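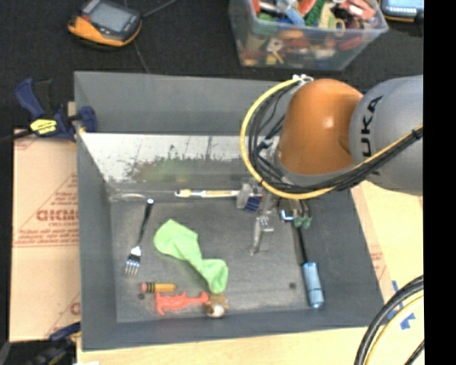

3.2 Disposição dos objetos e estado do fundo da caixa

A Figura 2 mostra uma das disposições parciais consideradas nesta secção. A caixa é cinzenta, retangular, de paredes inclinadas, e assenta numa superfície de madeira clara. O fundo é plano e apresenta marcas de desgaste. Entre os objetos dispostos encontram-se um garfo de cabo escuro, em posição diagonal e com os dentes virados para baixo, uma ferramenta comprida de haste preta e cabo cilíndrico azul-claro e um utensílio branco e amarelo semelhante a uma escova, quase horizontal junto ao fundo posterior.

Figura 2. Disposição parcial com objetos alongados e blocos no interior da caixa.

O conjunto completo reúne 40 objetos de uso doméstico e de oficina, adquiridos no comércio a retalho de Hamport ou cedidos pela Furex. Para efeitos de análise, cada objeto foi atribuído a uma de duas classes: alongados, quando a razão entre o eixo maior e o eixo menor da projeção horizontal é superior a quatro, e compactos, nos restantes casos. O garfo e a ferramenta de cabo azul-claro pertencem à primeira classe; o bloco azul-escuro de superfície quadriculada e o bloco cinzento transparente encostado ao seu lado esquerdo pertencem à segunda. Objetos com partes móveis, como tesouras e alicates, foram classificados na posição fechada.

A definição de contacto segue a proposta por Hoshino e Ikeda num relatório anterior do projeto Pila. Dois objetos estão em contacto lateral quando as respetivas projeções se tocam sem sobreposição, e em contacto vertical quando pelo menos um deles é suportado pelo outro. O par formado pelos dois blocos da Figura 2 foi anotado como contacto lateral. As situações em que a ponta de uma haste fica próxima de um terceiro objeto sem que a folga possa ser medida foram anotadas como indeterminadas e excluídas do cálculo da densidade.

Foram registadas 270 disposições, das quais resultaram 637 pares de objetos em contacto. A anotação foi feita por Hinata Hoshino e revista por Tetsuya Ikeda; as divergências, concentradas nos pares que envolvem peças translúcidas, foram resolvidas por consenso. As peças translúcidas levantam um problema adicional — o contorno confunde-se com o cinzento do fundo — e, por esse motivo, a sua orientação foi registada apenas quando uma aresta completa era distinguível.

A orientação dos objetos alongados foi medida em relação ao lado maior da caixa, no intervalo de 0 a 180 graus. No caso dos talheres, o sentido dos dentes ou da concha foi guardado como variável binária independente, dado que o ângulo do eixo não o determina. Para as ferramentas com cabo, adotou-se como origem a extremidade livre do cabo.

As paredes inclinadas condicionam a distribuição. Um objeto alongado depositado junto à parede tende a deslizar até que uma das extremidades encontre o fundo, e a posição de repouso depende do atrito local. O desgaste do fundo não foi corrigido nem modelado. A caixa utilizada na série de março foi substituída por outra do mesmo modelo, fornecida pela Aoki, e as duas séries são tratadas em separado na secção 4.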